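Biltine Hand Kit: Frequently Asked Questions

We get a lot of mail about the Biltine, and we love it! Most of the questions below came in through the workshop inbox over the past few months. Hadiza Jibrin and Ottar Sundqvist wrote the answers, and Gunnel Strand checked the electrical ones.

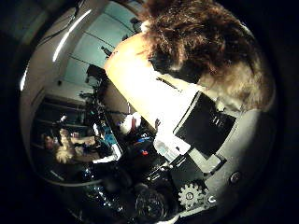 If yours is missing, write to us. The list gets longer every time we ship a batch, and some of the best entries started as a two-line email from someone stuck on step four.

What is the Biltine?

A jointed robot hand with a wrist camera, sold as a kit for people who already own an arm or are building one. You get the mechanical parts, the camera and its mount, the control board, a cable set and the printed manual. The arm is up to you.

Who is it for?

Teaching labs, small research groups, and very determined people with a garage. You should be comfortable with a screwdriver and able to follow a wiring diagram. We've had first-time builders finish it and send us videos, and those make our whole week.

How long does it take to put together?

Plan on two evenings. The first goes to the fingers, the second to the palm, the board and the cables. Valter Backlund has done it in one long afternoon, but he designed half of it and he skips lunch.

Why does the camera have such a wide view?

So that you can see the fingers and the room at the same time! With a narrow lens you lose the object the moment the hand gets close to it. The wide lens bends straight lines quite a lot, especially toward the rim, and the picture is a circle with black around it. The software can flatten the middle part for you, or you can leave it round. Plenty of people train on the round picture and never bother.

My picture is washed out in places. Is the camera broken?

Probably not. Bright room lights and anything pale close to the lens will push the exposure around. Open the camera settings, turn off auto exposure, and bring the value down a little at a time until you get your detail back. Our starting value is 20, and it suits most indoor rooms.

Which arms does it fit?

The standard flange fits the Stelmakh arm straight out of the box. For the Clunwood arm you need the adapter ring, part 1327, which you can add to your order. Building your own arm? The flange drawing is on the downloads page, and you're welcome to change it and share what you made.

Can I work near the hand while it's powered?

Put the hand in hold mode first, and keep the stop button where you can reach it without stretching. Tie back long hair, and tuck in straps and loose sleeves before you lean in. For anything involving screws or gears, cut the power completely. Please don't skip this part, even for a quick look.

How heavy an object can it lift?

The grip is tuned for light things: cups, small boxes, rolls of tape, empty bottles. We'd love to tell you it will carry a toolbox, but it won't. If you need more force there's a stiffer tendon set, though you give up some of the gentle touch that makes the hand so nice with soft plastic.

What about clear objects?

Ah, the fun one. Clear plastic is hard for any camera, and ours is no exception. A darker surface underneath helps, and so does a light from the side. Wenche Haugland keeps a page of tips from users on our forum, and it's well worth an evening of reading.

Does it record?

Yes. The board streams to your computer and the recorder saves the video together with the joint positions. You'll want plenty of disk space. A 128 GB card is fine for trying things out, but move to a proper drive once you start collecting every day.

Can I try one before I buy?

We run an open bench at the Grindudov workshop every Wednesday from 5 in the afternoon. Bring your own objects if you like (we are very tired of our own cups). There's no need to book unless you're coming as a class.

What if I break a finger?

Every finger comes off with two screws, and we sell them one at a time. Send us a photo of the damage along with your order and we'll check whether the joint needs replacing too. Spare parts usually leave the shop the next working day.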